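What does a tutor do?

Imagine having a teacher all to yourself! That is what a tutor is: someone who helps one child, or a very small group, to learn. Some tutors come to your house, some meet you at the library, and some pop up on a screen.

Children have tutors for all sorts of reasons. Maybe fractions have got you in a muddle, or you have moved house and missed a topic, or you simply love history and want more of it. Some children learn at home all the time, and a tutor might teach them just one subject, like French or the violin.
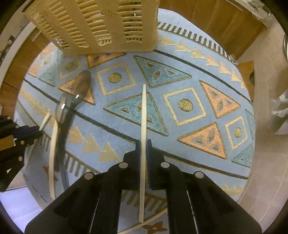
Photo: Xiaoqing Deng

The first lesson is mostly for getting to know each other. Your tutor will probably ask what you enjoy, what feels tricky and how you like to work (drawing, talking, building things, it all counts!). You can ask questions too. Do they like dinosaurs? Have they read your favourite book?

Feeling a bit shy is normal. Lots of children at the Wargate homework club said it took them 3 or 4 lessons before they felt comfortable, and then they were chatting away. If you still don't feel happy, tell a grown-up at home. It's fine to try somebody else, and a good tutor won't be cross.

Try this! Before your first lesson, write down:
One thing you are good at
One thing you would like to get better at
One question you have always wanted to ask

Keep the list somewhere safe and look at it again at the end of term. You might be surprised by how much you can cross off!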